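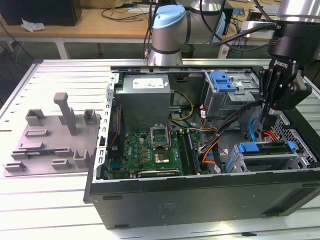
Den Zisdale habe ich gebraucht gekauft, 211 Euro mit Versand, und der Händler Ostermann schrieb dazu »werkzeuglos wartbar, geprüft, wie neu«. Bei solchen Sätzen werde ich misstrauisch. Ein Bürorechner aus zweiter Hand ist selten wie neu, und werkzeuglos ist meistens nur die Hälfte davon. Also hingelegt, Seitenwand ab. Immerhin sind die Teile, die man anfassen soll, blau: der Riegel am silbernen Laufwerkskäfig oben rechts und der Bügel quer über dem zweiten Schacht darunter. Das versteht man ohne Handbuch. Weniger schön finde ich, wie die Kabel geführt sind, nämlich als Bündel mitten durchs Gehäuse.

Zum Laufwerkskäfig. Der obere Riegel geht leicht, mir fast zu leicht. Ich habe ihn mehrmals auf und zu gemacht und hatte jedes Mal das Gefühl, dass der Kunststoff vor dem Blech aufgibt. Abgebrochen ist bisher nichts. Der Bügel am unteren Schacht braucht dagegen Kraft, und wer dickere Finger hat, kommt beim Zurückdrücken an die Kabel. Mein Nachbar Lucian Căpraru hat denselben Rechner im Keller stehen und nimmt dafür einen Holzspatel. So viel zu werkzeuglos.

Das Netzteil tut seine Arbeit. Laut Angebot leistet es 300 Watt, das reicht für alles, was in so eine Kiste sinnvoll hineinpasst. Wer eine ordentliche Grafikkarte nachrüsten will, sollte vorher rechnen und dann vermutlich etwas anderes kaufen. Zwei Speichersteckplätze sind für mich das größere Ärgernis. Wer aufrüstet, legt die alten Riegel in die Schublade und kauft gleich zwei neue.

Den Prozessor kann man tauschen, der Sockel ist gut zu erreichen, sobald der Kühler weg ist. Ob sich das lohnt, bezweifle ich. Von Dorow lag mir ein Aufrüstpaket für 200 Euro vor, Prozessor und Speicher zusammen. Rechnet man den Kaufpreis dazu, bekommt man für die Summe auch schon ein neueres Gerät mit Garantie. Bríd Rafferty hat in den Kommentaren zu meinem letzten Test das Gegenteil behauptet. Ihr Rechner läuft aber als Druckserver, da wäre mir die Geschwindigkeit auch egal.

Lautstärke: im Leerlauf in Ordnung, unter Last ein heller Ton, der mich nach einer Stunde gestört hat. Das Gehäuse selbst ist solide, die Kanten sind sauber, geschnitten habe ich mich nicht. Staub war kaum drin, in dem Punkt hat Ostermann Wort gehalten. Eine Ersatzblende für die Front wollte ich noch bestellen, die Anfrage bei Clemimine ist seit Dezember offen.

Für Office und Bastelei brauchbar, für 211 Euro zu teuer. Bei 150 hätte ich weniger gemeckert. Drei von fünf Punkten, und den dritten gibt es nur für das Gehäuse.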